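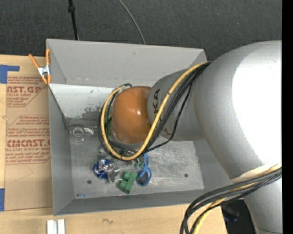
Reverberation time is the time taken for sound in a room to fall by a set amount after the source stops. It depends mainly on the volume of the room and on how much sound the surfaces absorb. In small teaching rooms the floor is one of the largest single surfaces, and it is often chosen for cost and ease of cleaning before anyone considers its effect on speech. Dark carpet with a fine, woven-looking surface, as on the floor behind the grey bin, is a common choice, while a light wooden tabletop like the one under the bin is hard and reflects most of the sound reaching it. This project compared the same seminar room at Clullcombe with its floor bare and with its floor carpeted, leaving the furniture unchanged between the two conditions.

1. Aim

The aim was to find out whether thin carpet makes a measurable difference to reverberation in a small room, and at which frequencies. A second aim was to see how well the Sabine equation predicts the change.

2. The room

The measurements were made in the ground-floor seminar room of the Corisow building. It has a volume of 67 cubic metres, painted block walls, a plasterboard ceiling and one long window with a roller blind. The blind was kept up throughout. The existing floor is sheet vinyl on concrete. Tables and chairs were left in their normal teaching layout and their positions were marked on the floor plan so that they could be put back after the carpet was laid.

The carpet was Dreltine loop pile in tile form, supplied as surplus stock from the refit of another building. The tiles were laid loose, without adhesive or underlay, and butted together as closely as possible. A narrow strip along the window wall could not be covered, as the tiles would not fit beneath the heating pipe without cutting. The strip was measured and its area subtracted in the calculations.

3. Method

The interrupted noise method was used. An Engström loudspeaker was placed in a corner, facing into the corner, and driven with pink noise until the level in the room was steady. The noise was then switched off and the decay recorded. The microphone was mounted on a stand at seated ear height and moved between fixed positions, all kept well away from the walls and the loudspeaker.

Several decays were recorded at each position and averaged. The upper part of each decay curve was used for the straight-line fit, and the result was extrapolated to the full range. Decays with a visible bend were rejected and repeated. Bends occurred mostly in the lowest bands.

The operator stayed in the room, seated by the door, during every recording. A person absorbs sound, so the values reported are slightly lower than those for an empty room. The effect is the same in both conditions.

4. Results

With the vinyl floor exposed, the reverberation time in the 500 Hz octave band was 700 milliseconds. With the carpet down it was shorter, and the difference was larger than the spread between microphone positions. In the bands above this the reduction grew with frequency. In the lowest bands there was no difference that could be separated from the scatter.

The pattern is as expected for a thin porous layer on a rigid base. Air movement is small close to a hard surface, and a layer must be thick compared with the wavelength to absorb much energy. Low-frequency sound therefore passes through the pile and is reflected by the concrete.

The Sabine prediction, made with absorption values from a textbook table for thin carpet on a solid floor, overestimated the reduction at high frequencies. Siv Magnusson, who supervised the project, suggested that the furniture was shading part of the floor. The equation also assumes an even spread of sound in all directions, and a small room with most of its absorption on one surface does not meet that condition.

5. Sources of error

Background noise from the corridor limited the usable decay range in the afternoon sessions, so the carpeted measurements were repeated on a Monday evening with the ventilation off. The bare-floor measurements were not repeated in the same way. Temperature and humidity were logged but no correction was applied. The absorption of air affects mainly the highest band.

The tiles were not new, and wear may have flattened the pile. No sample was tested separately.

6. Further work

The measurements should be repeated with the tables removed, to test the shading explanation. It would also be useful to hang the same area of carpet on the rear wall, where the furniture does not cover it, and to compare the two positions in the upper bands.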